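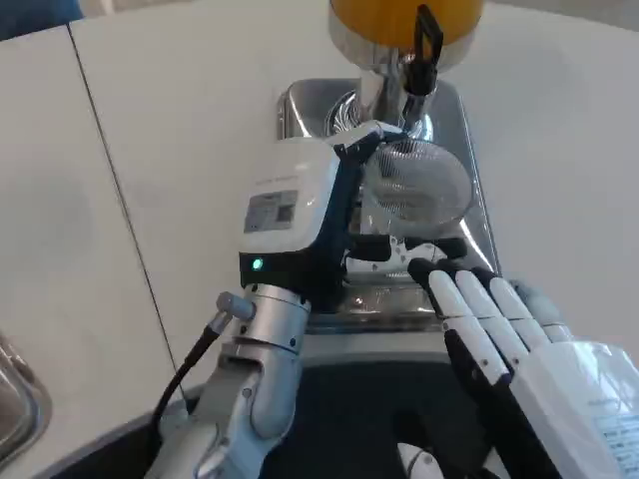

Radka Georgiev replied that the slides for the barge transfer module should stay open to all readers, and that the Port Studies Forum had never before asked members to register for them. Her full reply is copied below from the old board, together with the answers that followed.

Re: Access to the Hesau lecture slides

rgeorgiev
Members will recall that the Hesau set was posted as open material. It covers lighters, barge tows, and container feeder service on inland waterways. There are 31 slide decks in the set, and several are cited in course outlines at other schools. A login page will break every one of those links. I ask that the change be put off until December at the earliest.

k_gbeho
I do not support a delay. The decks have been copied to file-sharing sites without the name of the author, and in two cases with the tables removed. Registration would let the editors write to users when a deck is corrected. Deck 14 still gives the old draft limits for the Wendia lock, and readers who saved it last year have no means of learning this.

rgeorgiev
The error in deck 14 could be dealt with by a notice on the title slide. Registration does not reach a person who downloaded the file last year either.

k_gbeho
That point is accepted as to past downloads. It does not answer the question of future ones.

Philomena Agbenyega
May I ask what "registration" would involve? The draft notice mentions an institutional address. Many of our readers work on the water or in small freight offices and do not have one. If a private address is acceptable, I have no objection. If it is not, I would vote against.

iddrisu.amoah (moderator)
A private address will be accepted. The draft has been amended at paragraph 3. For the record, the set was opened 2,410 times in the last reporting period. The system does not show how many of those visits came from course pages, so Ms. Georgiev's concern can be neither confirmed nor set aside on that figure.

mbawa
Could the old links be forwarded to the new page? The Nirkedari archive did this when it moved its anemometer papers, and our students had no trouble. I would also request that the files remain in a format that opens without special software. The Javier decks do not, and I have had to convert them by hand each term.

k_gbeho
Forwarding is possible for the Hesau set. The Javier decks are a separate matter and were supplied to us in that form.

mbawa
They are listed on the same page, and a reader would not know the difference.

rgeorgiev
I maintain my objection to the login page. I would withdraw the request for a delay if forwarding is in place on the first day.

iddrisu.amoah (moderator)
Forwarding will be tested before the change is made. Written comments on the amended draft are due by 25th October and should be sent through the contact form, with the deck number in the subject line where one applies. Comments on the Javier files should be posted in the Formats section.

Philomena Agbenyega
The contact form limits a message to 100 words. Is an attachment permitted?

iddrisu.amoah (moderator)
Yes, one attachment per message.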